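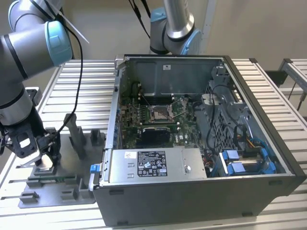

On August 8, 2019, Ghizlane Mansour wrote:

Hello everyone, I finally got the side off the Dell tower from the Fultent school sale and now I'm a bit scared of it. I want to take it down far enough to clean it and then swap the processor for the one I bought from Ahmadpour. Do I have to pull the power supply and the drives before I touch the CPU, or can I leave all of that alone? The only one I ever did before was an old Numel where everything was held in with screws and I skinned my knuckles on every one of them. Also, can I work with it lying flat on the table or should it be standing up? And what do the blue bits mean? There seem to be blue bits everywhere. Sorry if these are silly questions.

Hi Ghizlane, and hello to the rest of the list,

Not silly at all! I've got one of these Dell towers open on the bench myself, so your message came at just the right moment. I'll answer in the order I'd do the work, which isn't quite the order you asked.

Flat, yes, definitely flat. Lay it on its side with the open side up and leave it like that for the whole job. I used to do mine standing up (my dad did, so I did) and I dropped a screw down behind the motherboard pretty much every time. Lying down, you can see what you're doing, and a processor will sit in its socket by its own weight while you close things up. Unplug the power cord first, hold the front button in for a few seconds, and touch bare metal on the case before you reach in. I wear a wrist strap when I can find it.

Now the blue bits. On mine there's a blue release tab at the left end of the power supply, and there are blue drive caddies down in the right-hand corner in the cage. I think of the blue as meaning "you're allowed to put your hands here," and so far that has served me well. Don't go too far with it though - the ports along the back edge have blue on them too, and so do plenty of data cables, and those aren't handles. Please don't pull a cable by its middle because it happens to be the right color. I have done that. The plug stayed put and the cable came out of it.

As for the power supply and drives, you can leave them where they are if all you want is the processor. The socket is out in the open on the board and you can get both hands to it. But you said you want to clean it too, and a school computer has usually been sitting on a floor for years, so I'd take the drives out at least. Caddies slide out nicely once the cables are off. Unplug the data cable and then the power plug, wiggling the power plug a little from side to side if it's stubborn, and put a bit of masking tape on each drive with a number so they go home in the same order. I also write the number on the cable. My handwriting is awful on tape but it only has to last an afternoon. 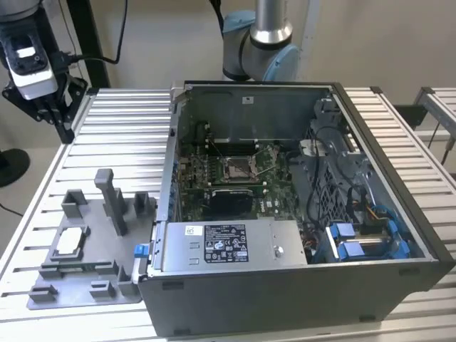

Dell tower on its side with the CPU socket bare and the power supply along the bottom.

Right, the socket. Take your time here, it's the one part of the whole business that makes me hold my breath. The cooler has to be off, obviously, and if the old paste has gone hard don't yank it upward. Twist it gently back and forth until it lets go. It helps to run the machine for ten minutes first so the paste softens, if it still runs (then shut it down and unplug it again, please!).

Once the cooler's away there's a thin metal lever beside the socket. Push it down and a little outward, let it come up slowly, and lift the metal frame. Then pick the old processor up straight by its edges and put it in something safe. I keep an egg carton for this. When you set the new one down, match the little triangle on the chip to the mark on the socket and let it drop in by itself. If it doesn't sit flat, pick it up and look again. Don't press. The lever will feel stiff when you close it and that part's normal, it always feels like too much force to me, even now.

Before any of that, though, check that the processor from Ahmadpour suits your board! Same socket isn't enough, the board has to know about it too. Look up the model and see what came with it from the factory, and what other people have got running in the same one. I paid $80 for one a while back without checking, and it sits in my drawer to this day. A lovely thing, fits perfectly, does nothing. If you send me the numbers off your board and off the chip I'll have a look for you.

A small dab of paste in the middle is plenty. I use the Drokden stuff in the gray tube, mostly as I bought too much of it in June and I'm still getting through it. Wipe off the old paste with rubbing alcohol and a coffee filter. Paper towels leave fluff.

For cleaning, a soft paintbrush and short puffs of canned air. Do the fins on any little heatsink that's on the board as well as the big one you've taken off, they pack up with gray felt and people forget them. Hold the fan blades still with a finger while you blow. And do not open the power supply itself, however dusty it looks through the grille. Blow it out from outside and leave it shut. You can free it with the release tab if you want to get at the dirt around it, but check for a screw holding it too, and undo its cables from the board before you lift. It's heavier than it looks and you don't want it hanging by its wires over an open socket.

One more thing on cables. Before you unplug anything, take a picture with your phone straight down, and then another one from the drive end. The black ones that loop over the cage all look alike once they're loose, and I never remember which went under and which went over. The side panel will tell you if you got it wrong by refusing to close.

When it's back together, don't put the side on yet. Plug in the monitor and keyboard, turn it on, and see if it gets to the first screen. Mine nearly always complains the first time, usually about memory I didn't push in hard enough. Both ends of each stick need to click. If you get beeps or a blinking light, write down the pattern and post it to the list before you start taking things out again.

How long are you planning to give it? I'd set aside an evening, with a tray for the screws and the cat in another room.

Let us know how you get on, and send those numbers!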